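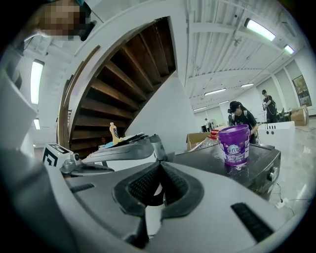

Merja Mäkelä objected, when she read the draft of this section, that a shared workshop is a poor place to build anything that has to be calibrated, because people move your things. We agree that they do. We would still choose a shared workshop over a closed laboratory, and the rest of this section tries to show how the hand-held gripper came together under those conditions and how much we enjoyed building it.

Search this site Enter keywords Go

3.2 Building the hand-held gripper

The Bilarden gripper is meant to be carried in the hand while a person does an ordinary job, so that the same motion can later be tried on an arm. Figure 1 was taken from the gripper itself during a working session in the Brornska hall. The curved grey body takes up the lower half of the view, with the black rubber rim at its centre, and the room bends around it as far as the ceiling lights. We like this view very much. A single wide image holds both the tool and a good part of the hall, and for a build on our budget that is a lot to get from one camera.

Figure 1. View from the hand-held gripper in the Brornska hall. A second device, with a black-and-white marker on a white cube and a silver metal jaw, lies in front of the staircase.

The body went through nine versions. The first two were too heavy at the front and made the wrist ache within minutes. Gadisa Derese then moved the battery back behind the grip and thinned the side walls, which brought the finished tool down to 400 grams. That was the happiest day of the project! Everyone who had complained about the earlier ones wanted another go, and Eldana Kassa kept hers running until the battery gave out.

Markers gave us more trouble than the mechanics. We started with paper squares taped flat to the housing, and these were lost from view as soon as the hand turned. A cube does better, as at least one face tends to stay visible to a second camera. Glare remained a nuisance – the hall has long fluorescent fittings and a glossy floor – and we ended up printing the markers on matt card and shortening the exposure. Masaru Koyama wrote a small checking script, Begum, which reads the latest recording and beeps if the marker has been missing for too long. It is crude and we would not be without it.

Each recording session used everyday goods of the sort that gather on workshop benches anyway: bottles, buckets, cardboard boxes. We did not clear the surroundings beforehand. Other members carried on with their own work, walked through the view and borrowed tools, and we kept all of it. By the end of February we had 240 recordings, made by members with very different hands and habits, and the variety is the part of the collection we are proudest of.

The jaws deserve a note for anyone repeating the build. Ours open and close through a hinged finger driven by a trigger, with a return spring taken from a door latch. The spring should be fitted before the cover goes on. We did it the other way round more than once, and the spring is still somewhere in the hall. Printed fingers wore smooth quickly under rubber pads, so we now rough them up with coarse paper before gluing and let the glue stand overnight.

Mäkelä's point about moved things was dealt with in the end by a short routine at the start of each session, in which the gripper is held against a fixed block and turned slowly through its full range. Any shift in the camera mount shows up at once. The drawings, the parts list and Begum are kept on the Makness shared drive, last updated 24/03/2026, and Getachew Lemma answers questions about the wiring there.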